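19 April 2023

Day two with the Galeo trial kit. Up late, no breakfast, Benedikt already at the bench when I got in. Boron want our yes or no before June and Nolte being Nolte he wants it this week.

Good stuff first. Setup guide is short and mostly right. Both arms homed first try this morning, no fiddling. Software still logs me out every 80 minutes, wrote to support agian, no answer.

Did the soft object job from the Maltideck list, the yellow foamy block. Two arms, one from each side. I like watching this one more than I should.
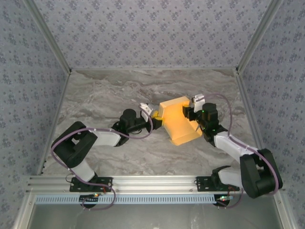 Galeo kit, both grippers on the yellow block.

Things to ask the sales guy — is the purple cable sold as a spare, and how long is it. Loops hang pretty loose on both arms and I'd like clips further down. Also want the price for the second year of service, the quote says 239 a month and then a footnote I can't make sense of. Kit itself is 3000. Benedikt says fine, I say hm.

Called Doğukan at lunch, he had the Gezer one for 27 days and sent it back. Grippers too stiff for foam, he said. Wants to come see ours.

Tomorow the cloth tasks. Need to find the small hex key. Wrote half the review, left the score blank.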